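Todgate Laundry Notes
README for the shared folder, last tidied September 26, 2022

Welcome! This folder is a collection of pictures and notes on one very ordinary subject: washing on its way from one place to another. Baskets, heaps, half-folded piles, shirts that have ended up inside out, the sock that always gets left at the bottom. I love this stuff, and I hope a few of you will too by the time you've had a poke around.

The collection started in February, when Minoru Sakai and I were trying to write a decent beginner's guide to sorting clothes and found that every picture we could lay hands on showed perfectly folded towels in a perfectly clean room. Lovely towels, but no help at all if you want to talk about what a football shirt looks like when it has been dropped into a basket by somebody in a hurry. So we began gathering our own.

What's in the folder

pictures - the pictures themselves, sorted by what the washing is in or on (basket, bed, chair, floor, airer)
notes - a short text file for each picture, written by hand
words - our list of agreed words, so that a "heap" in one note is the same sort of thing as a "heap" in another
odds - anything we couldn't place, including a very good tea towel

There are 500 pictures at the moment, with one note each. We are hoping to get to 1000, but there's no rush and I'd much prefer good notes to a big number.

How the notes are written

Each note says what is holding the washing, what the washing is as far as anyone can tell, and how it is lying. That last bit is where the fun is! Cloth does such odd things when it's bunched up. A stripe that runs straight across a flat shirt will turn up in three separate places once it's crumpled, and you have to decide whether you are looking at one garment or two. Our rule is to write "fabric" until you're sure, and to leave the guessing out.
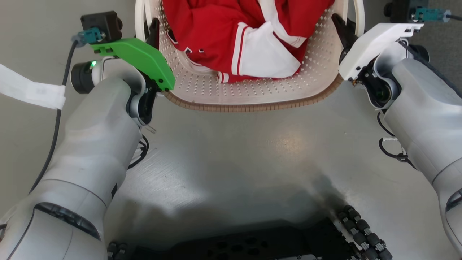
Red and white things are the hardest of the lot, in my opinion. With a plain jumper you can follow the edge round and work out which way up it is, but panels and bands of two colours break the shape up, and a sleeve can look just like a hem. Jeferson Mendonça wrote most of the notes for the red and white group and his are a pleasure to read - patient, short, and never more certain than they should be. If you're new, read a few of his before you start.

Baskets get a line of their own in every note. Please put down the colour, whether the sides are solid or have holes in them, and whether you can see handles. If only one end of the basket shows, say so and describe that end. Don't fill in the rest from the one you've got at home (I have done this, more than once, and Minoru caught it every time).

Words we've settled on

heap - cloth lying on itself with no order to it
bunch - part of a heap that is gathered up tighter than the rest
fold - one layer turned over another, on purpose or by accident
panel - a large area of one colour on a garment
band - a narrow strip of a different colour
patch - a small separate area, whatever it's for

"Crumpled" and "creased" caused a long argument. For now, crumpled is for the whole thing and creased is for lines in the cloth. I still think "rumpled" deserved a place.

Things we know are wrong

- The chair group is thin. There are only 13 pictures in it, and far too many of them show the same grey cardigan.
- Some early notes say "hamper" where they should say "basket". I'm working through them.
- Colours were written down by eye, so one person's cream is another person's off-white. If you disagree with a colour, add your word after the first one and leave both in.
- We don't record whether washing is clean or waiting to be washed. You can't tell from looking, and we stopped pretending we could.

Adding your own

Yes, please! Put the picture in the group it fits best, write the note on the same day while you're still interested in it, and keep the note under a dozen lines. Use the next free number in the group. Bedding is very welcome, and so are gloves, scarves and anything with a hood. We have plenty of towels, thank you.

If you change somebody else's note, put your initials at the bottom with a word or two on what you changed. Questions about words go to Minoru, and questions about the red and white group go to Jeferson. Anything about the tea towel can come to me.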